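Help wanted: people to try out our grippers (Rutville)

Hi! I'm Delia Lungu, and Saulius and I are building Kutanik, a pair of hand-held grippers, in a shared workshop in Rutville. We have the tools and plenty of opinions, and what we're short of is other people's hands.

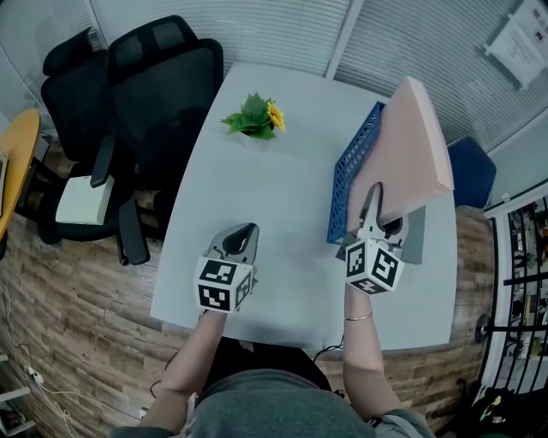
I need 6 people for the first round, and you don't have to know a thing about robots. You'd come by for some 4 hours, pick things up, move them, put them down again, and grumble to me about whatever makes your wrists sore (please do grumble, I write it all down!). Left-handers, I would love to hear from you. Small hands too.

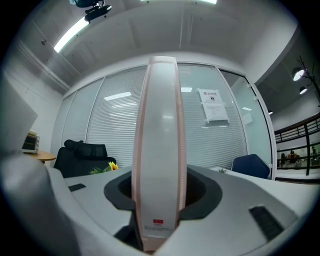
Pay is a flat fee per visit plus lunch, and I cook, so tell me if you don't eat something. You must be 18 or over and okay with having your arm movements recorded. If you can solder or 3D print, say so, there may be more work in February.

Write to Delia at the Kutanik desk, second floor, or leave a note with Chae-won Ji downstairs. Posted August 2019.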